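[Print] [E-mail this message]

To: magsi-users
From: Surachet Wattanapong
Subject: Re: right arm stops during bouquet wrap

> Ours quits with error 207 on the paper fold. Anyone else?
> Curby cell, Etaldale

Yes, same fault in our cell since November. It comes up when both arms have the lavender sheet and one pulls against the other.

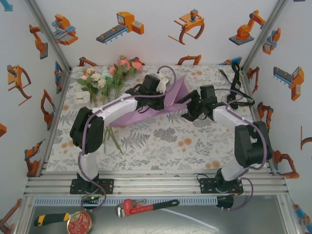
What we checked

Cables, rail bolts and the base plates on both arms. All fine. The log has 38 stops, most of them in the fold step. The ribbon step, with the right gripper holding the end,
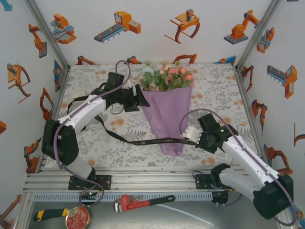
faults much less, maybe because the ribbon gives. I lowered the grip force there anyway.

The force limit was reset to 2000 by the last update, so check yours before you run again. Keep hands out of the cell after a 207, as the arm can still be under load. With the jaws in close like this

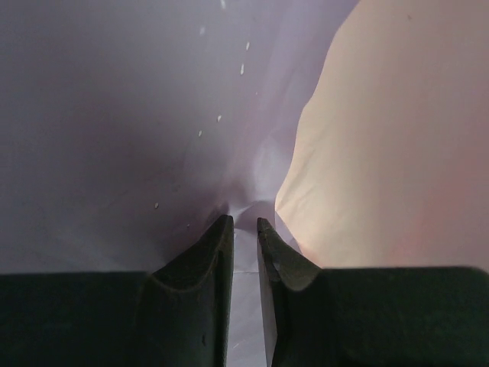 the limit matters most. Paper tears easily if the fingers keep closing. Look for a crumpled fold right at the fingertips, and if you see one, hit stop and release by hand.

Surachet

[Print] [E-mail this message]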